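August, a little after nine at night

Long one today. My feet hurt even though I mostly sat, so figure that one out. I've been on prep at the Wiriya kitchen long enough that my hands still try to chop things in my sleep, and now I spend half of every shift in a chair at the screen, watching the Hovodura setup practice in simulation before it gets anywhere near our actual counters. They sent over a fresh batch of scenes this morning, 286 of them, and my job is to go through and say what a prep cook would do differently. (They pay me the same for this! I keep waiting for somebody to notice.)

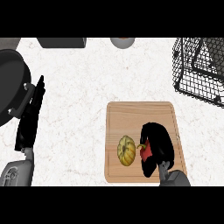 I was grumpy about the whole thing in June and I'm less grumpy now, mostly on account of my wrists. Three of us used to split the vegetables, and by the end of a big catering day I couldn't open a jar. Now I do maybe half the knife work and the rest is typing notes. Today I wrote a whole paragraph about the pepper, how the right hand comes curling over the top of it when I'd want to get hold of it by the shoulder, and how I'd move that little squash off the board first so there's room to work. Then I sat there wondering if I'd just written down the only thing I know that they didn't.

The break room is different too. We used to gossip over the onions, and you can't really do that with one person at a screen and two at the sinks. So we've started eating lunch together on purpose, all at the same table, which we never bothered with before. One of the girls is asking to train on the screen next and I said sure, I'd love the company.

21 scenes left for tomorrow. Soaking my feet now, then bed.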